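Curkau 値引き情報データセット データカード

このデータカードは、通販の値引き表示を集めたデータセット Curkau の内容と、使うときの注意を説明します。日本語版は英語版を元にして書きました。二つの版の内容が違うときは、英語版を正しいものとしてください。

概要

Curkau は、小さい電気製品と家庭用品の特売ページから、商品名、通常価格、特売価格、割引率、在庫の表示、商品の状態(新品、開封品、整備済み品)を取り出して、一行に一つの特売としてまとめた表です。一つのファイルに最大で400行あります。現在の版には300件の店のページが入っています。収集の期間は90日です。

目的は二つあります。第一に、表示された割引率と、通常価格から計算した割引率がどのくらい違うかを調べることです。第二に、特売の文章から価格を自動的に読み取るプログラムを試験することです。買い物の助言をするためのデータではありません。価格はすでに古くなっていますので、この表を見て商品を注文することはできません。

最終更新:2020年7月31日(金曜日)

ファイルの構成

deals.csv 特売の本体です。文字コードは UTF-8 で、区切りはコンマです。
shops.csv 店の一覧です。店の名前は番号に置き換えてあります。
terms.csv 商品の状態を表す言葉の対応表です。
listing_text フォルダ 特売ページの本文から、価格に関係する部分だけを保存したテキストです。

deals.csv の列

deal_id 特売の番号です。版が変わっても同じ番号を使います。
shop_id 店の番号です。shops.csv と合わせて使ってください。
title ページに書いてあった商品名です。綴りの間違いも直していません。
list_price 通常価格です。ページに書いていない場合は空欄です。
sale_price 特売価格です。送料は含みません。
shown_discount ページに表示された割引率です。「最大」が付いている場合は、次の列に up_to と書きます。
discount_note 割引率の条件です。
condition new、open_box、refurbished、unknown のどれかです。
coupon クーポンが必要な場合は yes、必要でない場合は no です。クーポンの番号そのものは公開しません。
end_text 終了日について書いてある文です。日付の形には変換していません。

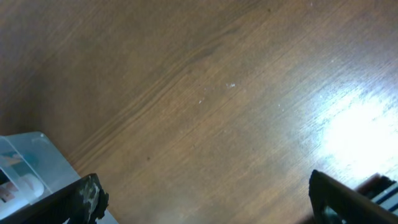

木目のある天板、右側に光の反射。

収集の方法

Fositz という小さいプログラムが、決まった時刻に特売ページを読みました。読む間隔は店の規則に従い、規則が見つからない店は収集の対象から外しました。ログインが必要なページと、会員だけの価格は集めていません。

取り出した価格は、Vasco Godinho と Vasiliki Kouris が別々に確認しました。二人の判断が違うときは Américo Bettencourt が元の本文を読んで決めました。それでも決められない行は、condition を unknown にするか、価格を空欄にしました。空欄を平均の値で埋めることはしていません。利用する方も、空欄をゼロとして読まないようにお願いします。

同じ商品が同じ店で何度も特売になった場合は、価格が変わったときだけ新しい行を作りました。そのため、行の数から特売が続いた長さを計算することはできません。

通常価格についての注意

通常価格という言葉の意味は、店によって異なります。製造会社が決めた希望価格の場合、前の月の販売価格の場合、そして説明が何もない場合があります。私たちはこれを区別しようとしましたが、多くのページには根拠が書いてありませんでした。list_price は「店がそのように表示した価格」という意味で理解してください。

整備済み品の通常価格にも問題があります。新品の価格を通常価格として表示する店と、整備済み品の以前の価格を表示する店があります。前の方法では割引率が大きく見えます。比較をするときは、condition が同じ行だけを選ぶことを勧めます。

セット販売は、合計の価格を一行に入れました。一個の価格に分けることはしていません。「二個買うと一個無料」という特売は sale_price を空欄にして、discount_note に元の文を写しました。

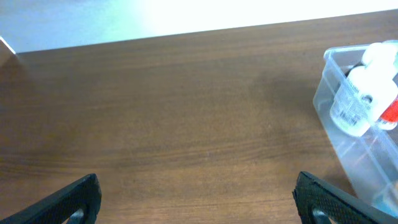

木の天板と明るい背景。

読み込みの例

表計算ソフトで開く場合は、shop_id を文字列として指定してください。数値として読むと、先頭のゼロが消えて、shops.csv と合わなくなります。プログラムで読む場合も同じです。価格の小数点は点で、三桁ごとの区切りはありません。通貨は shops.csv の currency 列にあります。為替による換算はしていません。

試験用の分割は、店を単位にして行いました。一つの店が学習用と試験用の両方に入ることはありません。自分で分割を作る場合も、行を単位にすると同じ言い回しの文が両方に入り、結果が良く見えすぎるおそれがあります。

知られている問題

・Azevedo 形式のページでは、クーポンを使った後の価格が sale_price に入っている行が残っています。coupon が yes の行は注意して使ってください。
・割引率の小数を切り上げる店と切り捨てる店があります。計算した値との小さな差は、間違いとは限りません。
・「在庫わずか」という表示は、そのまま写しました。本当の在庫の数は分かりません。
・listing_text には、改行の位置が元のページと違うものがあります。Adelino Fonseca が修正を進めていますが、この版にはまだ入っていません。
・shown_discount が100になっている行は無料の配布品です。平均を計算する前に除いてください。

前の版からの変更

end_text の列を追加しました。開封品と整備済み品を一つの値にしていた部分を、二つに分けました。前の版で学習したプログラムをそのまま使う場合は、terms.csv の古い対応表を読む必要があります。古い対応表は old_terms という名前で残しました。

利用条件

研究と教育のために、無料で利用できます。再配布するときは、このデータカードを一緒に入れてください。店の番号から店の名前を調べて公開することは、しないでください。商業的な利用を希望する方は、先に管理者へ連絡してください。

引用するときは「Curkau 値引き情報データセット、Pakow 価格研究グループ」と書いてください。版の番号も書いていただけると助かります。

連絡先

管理者は Dwight Cloutier です。間違いを見つけた場合は、deal_id と、正しいと思われる値を課題管理のページに書いてください。日本語でも英語でもかまいません。返事には少し時間がかかることがあります。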